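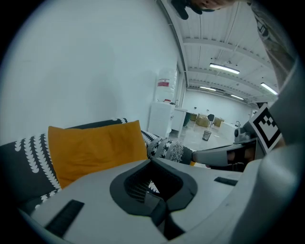 4 min read

Pakino Soft Goods Pack for the Skustia mobile arm
Sold and supported by Gultov
Page last checked 2022-06-29
Availability: to order

The Pakino pack is the maker's answer to sofas. It adds a pair of padded fingers, a wrist camera and a software license to the Skustia arm, and the brochure says the result "resets the lounge area while you get on with your day." We sell it. We would also like you to read this page before you order it, as most of the returns we handle come from people who only read the brochure.

What it does well

It picks up a single cushion from a clear patch of floor and puts it on a seat. It will do that all afternoon. The cushion needs to be plump enough to stand up by itself and plain enough for the camera to find its edges. In our own trial at the Tautahi showroom the pack placed 21 of 47 cushions in a position that a person would have left alone. The rest ended up on the seat too, mostly, but face down, folded over or leaning on the arm of the sofa.

What it does badly

Patterned covers on patterned throws. Put a black cushion with a white print against a dark throw with white curves on it and the arm has trouble telling where one stops and the next begins. It may take hold of both. A person working by touch sorts this out without thinking, and touch is the part the Pakino fingers have very little of. They know that they have closed on something. They don't know if it is one layer or three.

Pressing and smoothing. Tidying a sofa involves a lot of pushing down, patting and tugging, with one hand holding while the other pulls. The Skustia is a one-arm machine. It lifts and it lowers. The maker lists "two-arm support" as planned for December and we have taken it off our own feature list until we see it run.

Anything with a lead attached. A cord running off the sofa and across the floor is an everyday thing in any lounge, and the pack treats it as floor. Pick up cables before you start a cycle, every time.

Shiny floors. Polished stone with ceiling lights in it gives the base camera false edges. The arm slows down or stops and asks for help. A rug fixes most of this, if you want a rug.

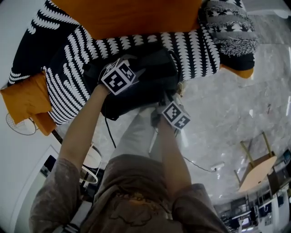 Two hands, one sofa: a black fabric item pressed down onto the seat, with marker cubes at both wrists.

About the training claims

The brochure makes a great deal of the fact that Pakino learns from people. Hand-held grippers and wrist markers record how a person moves, and the software is built from those recordings. We think this is a sensible way to go about it and better than what came before. It still doesn't follow that a machine trained on people handling cushions can handle yours. Ask any seller, us included, to show the job in a room it hasn't worked in. When we asked Tautahi for that, setup took six visits.

Speed

A five-cushion sofa takes the Skustia longer than it takes to make coffee and drink it. For a hotel lobby overnight, fine. For an office lounge between meetings, you will have done it yourself.

In the box

Padded finger pair, pale gray
Wrist camera with mount
Replacement pads, one set
Marker stickers for calibration
License key for one arm
Printed quick start (the PDF is newer, use that)

You will also need

A Skustia arm with the wheeled base. The bench version can't reach a sofa seat.
Wireless coverage in the room. There is no offline mode.
A person within earshot. The manual calls this "light supervision" and we'd call it standing there.

Who should order

Labs, showrooms and people writing about this stuff. Facilities teams with a long row of identical plain seating might get some use out of it, and we can arrange a trial on your own furniture first – please take the trial. For homes and small offices we don't recommend the pack at the moment.

Returns

Unused license keys can be refunded. Finger pads can't be returned once fitted. If the arm has marked your upholstery, send photos with your order number before you clean it.

Related items
Skustia wheeled base
Pakino replacement pads
Gultov on-site trial, half day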